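Zarkunska finishes refit of bench rooms at Dunden site

9/15/18

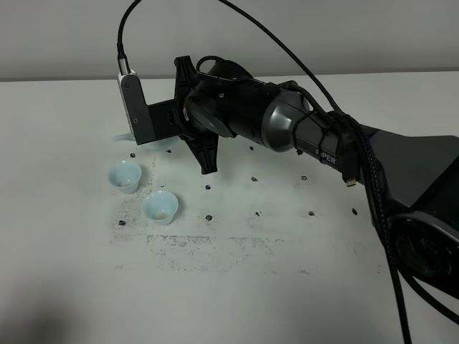

The work began in July and covers 9 rooms on the ground floor. Each one now has white tabletops and plain light gray walls, replacing the dark benches and patterned panels that had been in place since the building opened. Zarkunska said the old surfaces were worn and hard to clean, and that glare from the former ceiling lights had been a regular complaint.

Tables were supplied by Barros. They are fixed at one height and set close to the wall, with the far edge level along its full length. The walls were stripped, filled and given three coats of matte paint. Shelves and hooks have been moved to the corridor side of each room.

Dukia, the contractor for the electrical work, replaced the lighting and set it to an even level of almost 1000 lux at table height. Power now comes from floor boxes.

Bookings open next week. The rooms can be reserved for half a day or longer, and users are asked to wipe down the tables before they leave. Storage on the upper floor, with space for 50 crates, is not part of the project and stays closed until the stairs are repaired.

Shares: 3 | Comments: 0

Contact | Copyright Zarkunska | Back to top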